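Driteo Indoor Airer: Set-up Guide
Section 3: First load and daily use

You've built the frame, so now comes the good part! A well-loaded airer makes a real difference, and once you get the knack you'll be hanging a full wash in a few minutes.

3.1 Before you start

1. Check that all four feet are flat on the floor and both side locks have clicked.
2. Plug the base into a wall socket. Do not use an extension lead.
3. Turn the dial to 60 and let the fan run empty for one full cycle. You may notice a faint smell the first time, and it soon goes.

CAUTION: Keep the airer 100 cm away from curtains, heaters and open fires.

3.2 Loading

4. Put the heaviest things on the bottom rails, nearest the fan.
5. Hang shirts and blouses on hangers from the top bar (the Tudgate model has two bars, so use both).
6. Leave a hand's width between items. Air has to get round them!
7. Close the cover and pull the zip right down.

Note: Spin your washing at 1,000 or faster first. It saves a surprising amount of time.

3.3 Thick fabrics

Fleeces, hoodies and throws do beautifully in the Driteo, but they like a bit of help.

8. Shake the item out well and do up any zips.
9. Lay it over two rails, never one, with the pockets pulled out.
10. Turn it halfway through.

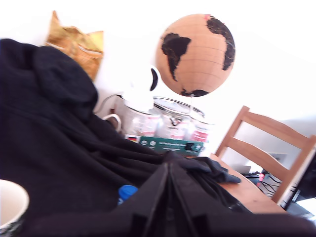 11. Feel the cuffs, collar and seams before you put anything away. If they are still cool to the touch, give them another short cycle.

CAUTION: Never cover the vents in the base, and switch off at the wall before emptying the lint tray.

For spare rails and covers, write to Kirsty Lindsay at our Galbraith workshop, giving the model name on the base.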